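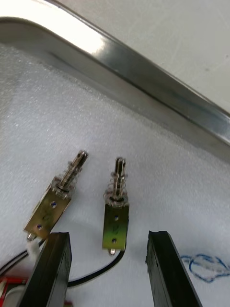

Bilyk to publish full failure list for reclaimed parts

MEDIA RELEASE
14 July 2025

Dallstead parts reseller Bilyk will publish every fault found in its second-hand solenoids and circuit boards, including faults in parts it has already sold.

The Tremisard list goes online today with 607 entries. Each one gives the part, the test it was put through and the result. Parts that could not be tested properly are marked "unknown" and priced as scrap.

"Our trade loves the word 'refurbished'," said Bilyk founder Vibeke Skov. "Mostly it means wiped with a cloth. I've used it myself and I'm not proud of it."

Small push-pull solenoids are where the company expects the most arguments. A tarnished bracket tells a buyer very little about the coil inside, and a spring that looks fine can still be tired. Every solenoid on the list is now cycled 100 times before sale. Ms Skov doubts that is enough, and the listing says so.

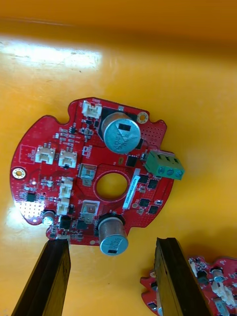 Circuit boards will be sold under stricter terms from now on. Bilyk's Vallow workshop used to pass a board if it powered up, a test that bench lead Bijan Bakhtiari calls "close to useless". On a round red board with a hole through the middle, he now wants the two can capacitors measured and all three screws on the green terminal block turned before he will put his name to it.

"People ask if it's as good as new," Mr Bakhtiari said. "How would I know? I can tell them what I measured."

Bilyk makes no claim about how much waste the list will keep out of landfill. It has seen such figures from other sellers and could not work out where they came from.

Buyers have 11 days to return any part that does not match its entry. The workshop will review the list in April.

Media contact: Vibeke Skov, Bilyk, 8 Vallow Road, Dallstead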